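Speaker notes: Flat boxes, folded boxes, and the table in between
Talk for the packing group, Grultville, November 29, 2019
Speaker: Müzeyyen Tatlı

Slide 1. Title

Wait for the door to close. Say who I am and that I ran the packing room at Bidasari before I started teaching it. Thank Muammer Tokgöz for lending his notes on the July orders. Questions are fine at any time.

Say what the talk covers: plain cardboard mailers, the kind that arrive flat and get folded by hand. It does not cover taped shipping cartons. People who came for cartons can stay, and the part on storage will still be useful to them.

Slide 2. Why talk about folding

Start with the Akance order. They sell notebooks and calendars, and they wanted 2000 sets sent out in plain mailers. No printing, no tape, one sticker. It looked like the easiest job of the year. We had the contents ready early and the boxes were what held us up.

The boxes came folded from one supplier and flat from another. The folded ones took up a whole wall. The flat ones took up two shelves, but somebody had to fold every one of them. I had planned for the packing time and put down nothing at all for the folding.

Pause here. Ask who has folding time in their plan as its own line. Let them answer.

Slide 3. Parts of a mailer

Pass the samples around now, left side of the room first. Ask people to keep them flat for the moment.

Go over the words so we all use the same ones. Panel is a flat face. Score is the pressed line where it bends. Flap is anything that folds in. Tab is the part that sticks out, slot is the opening it goes into. Notch is a cut in an edge, usually there so two panels can pass each other or so a finger can get in.

Mention that suppliers use other words. Reuter calls the tab a tongue on its order sheets. Check the drawing and don't rely on the word.

Slide 4. Grain and scores

Corrugated board has a direction. Hold the sample up to the light and look into the cut edge. If you see the waves, you are looking along the flutes. A fold that runs with the flutes can drift off the score. A fold that runs across them needs more pressure but usually stays where you put it.

Do the demo: fold one across, fold one along. Crease each with the side of the thumb. Don't use a fingernail, it marks the liner.

Pre-break the scores before building the box. Fold each one past a right angle, let go, go to the next. It adds a few seconds and the box then goes together without a fight. New people skip this and end up with bowed sides.

Slide 5. Storing them flat

Keep the bundles strapped until the day they are used. Keep them off the floor. Our floor was concrete and the bottom bundle always came up curled, so we put down pallets, then a sheet of scrap board on top of the pallet.

Stack no higher than the chest. Don't stand bundles on edge. I did that for a month to save room and every box in them had a bend where it should not have had one.

Let the board sit in the packing room overnight if it comes in from a cold truck. Dry winter air is a problem too. Scores crack on the outside when the board is very dry. If you see that, move the bundles away from the heater.

Samples should be back at the front by now. If they aren't, ask for them.

Slide 6. How we count

Short slide. We used to count boxes as we took them out, and it never matched. On the Akance job the sheet said 979 at the end of one shift and the shelf said something else. Now we count bundles, mark the strap, and write down only what is left at the end. Bundles of 200 are too heavy for one person to lift down from a high shelf, so we order smaller bundles when we can.

Slide 7. The table

This is the part I most want to get across, so slow down.

Table height first. The top should be a little below the elbow of the person folding. If two people share and one is much taller, set it for the taller one and give the other a platform. Folding at a table that is too low hurts the back by lunch.

Surface next. Smooth, so the board turns easily. Light, so brown cardboard stands out and you can see scraps and torn bits of liner. Keep a wide clear space on both sides of the box. People put the next bundle right at their elbow and then lift every box over it.

Lay the box at whatever angle suits your arms. Square to the edge looks neat on paper, but most experienced folders turn it and work from a corner.

Slide 8. Box on the table
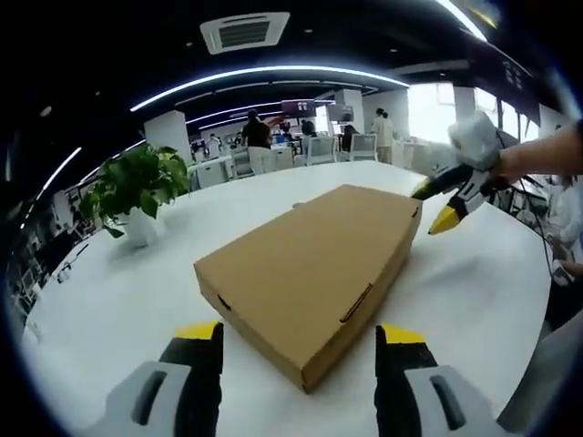 Plain brown box on a white table, set at an angle. Slot cutout in the front face, near the lower right corner.

Point to the slot. Point to the small notch at the left end. Ask the room where they would put the first hand. There will be two or three opinions, let them run for a minute.

Point out how well the tan board shows up against the white top. Compare with the gray tables most of us have at work.

Someone will ask about the plant. I like one in a packing room, as long as it is kept to the side and watered after the boxes are put away.

Slide 9. Light

Light from one side throws the scores into shadow and makes them easy to find. Light straight down flattens everything out. If the ceiling lights are all you have, put a cheap lamp at the end of the table, low, and switch it on when you are checking scores.

Slide 10. Common mistakes

Keep this moving.

Tab pushed in before the side flaps are down. Open it again and start over, don't force it.

Tab bent at the root. The box will close but it will open in the mail. Put it aside for inside use.

Box built inside out. It happens with plain board, both faces look alike. Look for the side where the scores are pressed in, and check one against the supplier's drawing before you start the run.

Overfilled. If the lid has to be held down to get the tab in, go up a size.

Slide 11. Try it

Hand out 5 flat mailers to each table. One person folds, one person watches and says nothing until the box is closed. Then swap. Roughly ten minutes.

Walk around. Look for people creasing with a nail and for people lifting the box off the table to close it. Have spare mailers ready by the door.

Slide 12. Questions

If it's quiet, ask what they do with damaged board. At Bidasari we cut it into dividers, and Muammer has a pattern for that which he is happy to share. Copies are on the chair by the projector.

Remind everyone to flatten the practice boxes and leave them in one pile.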